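Progress report, February
Posted by Darnell Esposito, Nallo Child Health Project

Quick one this month, the clinic visits are eating everything. Fuller numbers in the spring report.

Where we are. Enrollment closed. 1,062 families signed up across the two clinics, Gramell and Dalus. We told you 3,000 in the original plan, which was too high, and Fadime said so at the time. The revised plan you approved holds up fine with what we have, as long as we keep people through the second visit.

The question hasn't changed: does lead dust in older rental homes track with poor sleep in toddlers? Dust wipes from the bedroom floor and window sill, a finger-prick blood test, a sleep diary the parent fills in for 9 nights. Diaries are the weak spot. Lots come back half done, or with every bedtime written as 8:00. Kevser Çetinkaya is phoning parents in the evenings now and that helps alot. Would like to keep her on those hours if the budget allows.

Lab. Güneş is doing the wipes. Slow start, faster now. First batch of 100 came back clean on the quality checks, second batch is with them. Blood results go to the family doctor first, then us. No change there.
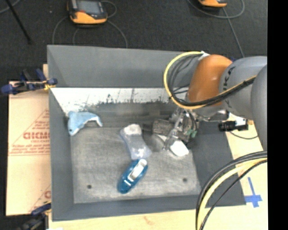
Light blue plush dolphin in a gray bin.

Staffing. Ataberk Kırmızıgül started at Dalus, mostly home visits. Gramell still one nurse short. We have interviewed, no offer out yet. If it drags on, Sinan Tokgöz will cover mornings, but then data entry slips.

Money. Under on travel, over on postage (the diaries again). Asking to move the travel leftover across. Form is attached to the email, needs your signature before we can reorder envelopes.

Problems. Some landlords don't like the wipes. Two tenants dropped out after a letter from the same building manager. We've rewritten the parent sheet so it says plainly that results go to the family and no one else outside the study and their doctor. No results to share on sleep yet and we won't look untill the second visits are in.

Next: finish second visits at Gramell, fill the nurse post, send batch three.

D.E.

Comments

Fadime Demirtaş, 4:10 pm
Can we say "older homes" instead of "older rental homes"? We do have a few owners in there.

Sinan Tokgöz, 4:32 pm
Mornings ok for me until the end of the month, not after.

Darnell Esposito, 5:05 pm
Fadime, yes, will fix in the spring one. Sinan thanks, noted.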